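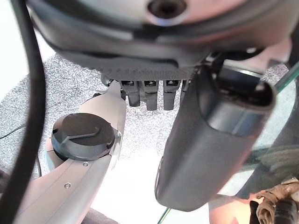 Kekside Residents' Meeting
Minutes, September
Chair and minutes: Marit Torvik
Start: 8 pm

1. Last minutes
Agreed, with one change. Bangash did not "promise" to restore the evening bus. They said they would look into it, and the minutes should say so.

2. Evening bus
Letter from Bangash read out. The number 5 will stay as it is "while passenger demand is reviewed". It was asked how demand can be reviewed on a bus that does not run. The letter does not say who is doing the review or when it ends. Marit to write back and ask for both in plain words.

3. Stirneck Lane crossing
Prososar have sent their second report on the crossing. It is longer than the first and comes to the same view, that more study is needed. The traffic was counted in the school holidays, which several people thought a strange time to find out how busy the road gets at school time. Agreed that we do not accept the figures. A request for a fresh count in term time will go to the council - with a copy to Prososar, for what that is worth.

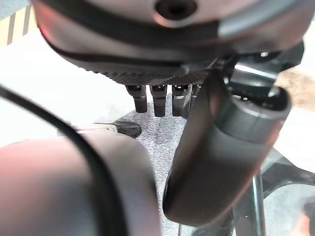 Dark grey hand, four black fingertips pointing down.

4. Parking permits
The council says the new scheme will pay for itself. No workings were attached. The last scheme was also going to pay for itself and was dropped after 2 years. A vote on whether to support it was put off until the workings are seen. 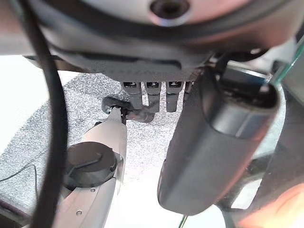
Signs for the permit zone were taken next. The sample text runs to 4 lines, in small raised letters on a dark plate, and drivers are meant to take it in from a moving car. The faint lettering on the dark band over those three black fingertips is a fair guide to how that will go, as it can't be made out at all. Asked for pale letters on blue, in a size a driver can read. The reply will no doubt mention cost.

5. Any other business
The bin store lock at Kekside has been reported as mended. It does not lock. To be reported again.

Next meeting in the same room, same time. Bangash to be invited, though they were invited to this one too.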